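Chapter 4
Are the Chores Done Yet?

Ask people what they want a robot for and very few of them mention welding. They want the dishes put away. They want the socks matched, the litter box changed, the lunches packed by 7 a.m. Factories have had excellent machines for decades, and those machines are a marvel, but most of them live in places where every part arrives at the same spot, facing the same way, all day long. A kitchen is a much wilder place. So is the back corner of a small shop where one person fills bags, answers the phone and signs for packages.

This chapter looks at how far machines have come with work of that kind. We will spend most of our time on one chore, and a small one: putting a given weight of dried beans into a bowl. If you have ever made soup, you have done it without thinking. Give it some thought now, and it becomes one of the most interesting jobs in the house! 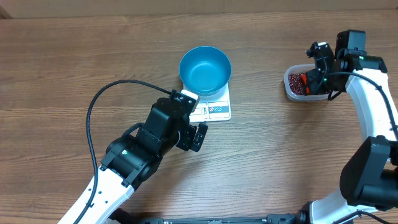

4.1 What makes a chore hard?

In Chapter 3 we met the Golta line, which packs 3000 identical cartons in a shift and hardly ever drops one. Its arm knows where the carton will be before the carton gets there. Nothing about a heap of beans can be known that way. Push a finger into it and the whole heap shifts. Lift some out and the surface left behind has a new shape, one the machine has never met before and will never meet again.

Engineers call a material like this granular. Rice, sand, sugar, gravel and screws in a bin are all granular. They pour a little like water and pile up a little like a solid, and predicting what each grain will do is far too much arithmetic to be useful. People don't predict it either. We scoop, look, tip in a few more, look again. A skilled cook hears the difference between a trickle and a rush and slows her wrist before she has read the scale.

So there are two problems folded into our chore. The first is handling: getting hold of beans, or of a tool that gets hold of beans. The second is judgment: knowing when to slow down and when to stop.

4.2 Hands and tools

A human hand is a generous tool. It cups, pinches, rakes and sweeps. Most robot grippers have two fingers that open and close, and two fingers are a poor way to carry beans. The sensible answer is the one our own ancestors found, which is to pick up something better suited to the job.
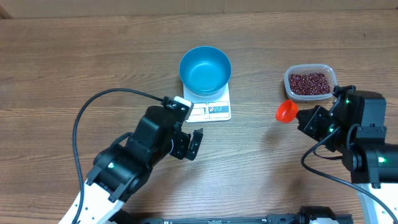 Figure 4.2 A funnel held in the right gripper, between the bean container and the bowl on the scale.

Tool use sounds simple until you list what has to go right. The tool must be found and gripped in a way that leaves its working end free. It must stay put in the fingers when it meets resistance. And the machine has to keep track of where the far end of the tool is, as if its own arm had grown longer. Students at Drorlow who tried this with a shop-built arm reported that their first week went entirely to the grip. Of 45 tries, 16 ended with the tool on the floor.

Try it yourself. Hold a tablespoon by the last half inch of the handle, using only your thumb and one finger, and scoop dry rice. Feel how the spoon wants to roll? Your other fingers usually take care of that.

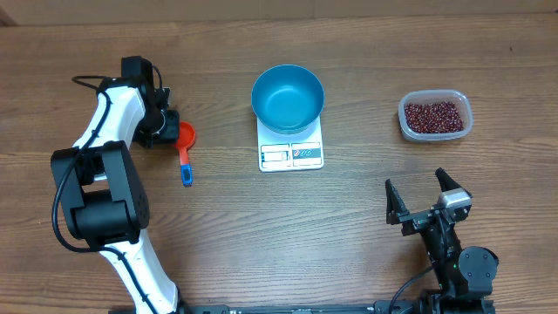 Measuring by volume and measuring by weight are different chores, even when the same beans are involved. Volume asks for a full, level cup and a count of how many cups have gone in. Weight asks for a number, and the number changes while you work. A setup with both a small scoop and a digital scale under the bowl lets us compare the two methods directly. Suppose the recipe calls for 700 grams. With the scoop, small errors add up from one load to the next, and a heaped cup early on is never corrected. With the scale, every load is checked against the total, so a sloppy scoop does no lasting harm. The price is time, and some fussiness over the last few grams.

4.3 So, can they do it?

Sometimes, and that is exciting news. The careful reader will want to ask three things about any success: how often it works, how much the setting can change before it fails, and who puts things right afterward. In Section 4.4 we apply these questions to the Prasertsri bakery study and to the Rudis parts counter, where the "beans" are quarter-inch washers.

Before you read on, choose a chore you did this morning and write down every point at which you looked, felt or listened before going on. Keep the list. You will need it for the project at the end of the chapter.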